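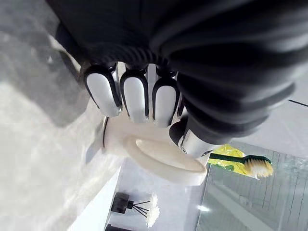 Bathroom Notes: Holders and Brushes

The toothbrush holder section of the Jostarthorpe household guide has been revised for July. The main change concerns ceramic holders with a cylindrical body on a flat, rimmed base. The raised rim keeps drips off the shelf -- it also keeps them in the base, where toothpaste residue hardens.

Take the brushes out first and stand them in a clean cup. Wash the holder in warm water with dish soap, and run a bottle brush down the inside of the body. Scale at the foot of the rim comes off with white vinegar left on for 5 minutes. Skip scouring powder, which dulls the glaze. Dry the underside before putting the holder back.

Brushes go back in bristles up, with the heads apart. Replace any brush with splayed bristles.

Corrections to the section go to Kusum Vashisht.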